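Skendham Laundry Room - progress report, March
To: Adaeze Ogunleye, Effiong Fund
From: Liviu Lungu

Quick one this month, sorry, writing between loads. Money first, then machines, then the stuff still open.

Spent so far: 1,116 out of the grant. Receipts are in the shared folder, all but the one for the hose clamps, which I will chase. Dryer side of the room is where most of the hours went. Gray front is staying, no repaint, and the drum is stainless inside.

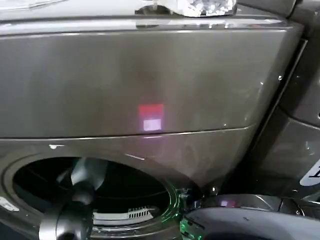
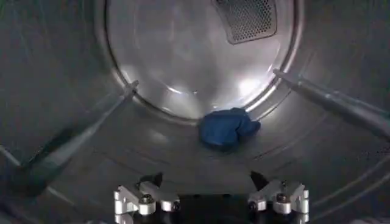 Adaeze Ogunleye wrote back on the draft of this asking whether the dryers could open to residents before the washers are finished, and whether the booking sheet would cope if they did. Answer to both is yes, I think. Dryers don't need the new water line. Booking sheet is paper on a clipboard and will cope with anything.

She also asked for less about hoses. Noted. Hoses are at the end now.

Dryers
Four in total. Vents cleaned back to the outside wall, lint traps replaced on all of them. Each one gets a test load before sign off: one small cotton item, short cycle, then a full load of towels. Small item first becuase it shows up a drum that isn't turning evenly, you can hear it. Three signed off. Fourth one squeaks on the full load and is quiet on the small one, so probably the belt. Zbigniew Krajewska has the part on order from Vutari, due Friday.

Fronts wiped down but they smudge the minute anyone touches them. Glossy finish, nothing to be done. Cloths now hang on a hook by the door so people can wipe as they go. Some do.

Washers
Behind. Plumber came, looked, left, came back with a different fitting. Two connected, the others waiting on the line from the boiler cupboard. I said last month they'd be running by now and they aren't. New target is end of next month and I would rather not promise earlier.

Room
Shelf up over the folding table. Floor sealed, took two coats. Lights changed to the brighter ones, big difference in the evening. Lost property box overflowing already - socks, mainly, one very good tablecloth.

Use
193 loads through the old machines this month by the clipboard. Real number is higher, people forget to sign. Ese Oyelaran is going to put the instructions up in larger type, the old sheet was unreadable past arm's length. Also wants a line on it about checking the drum before you start, and emptying it properly after. Single items get left at the back all the time and then go round again with the next person's wash. Agreed, adding it.

Asks
1. OK to move 100 from the signage line to belts and spares? Signage is coming in cheap, Ese is doing it at home.
2. Can we carry the plumbing money over if the line slips again. Hope not, but.
3. Cathal Hennessy would like to see the room before the next payment. Any morning suits, evenings are packed.

Hoses
All cold hoses replaced. Hot ones waiting on Narketti, who sent the wrong length and are swaping them at no charge. Old hoses are in the yard until the scrap pickup.

Next report will have the washer dates and the missing receipt in it.

Liviu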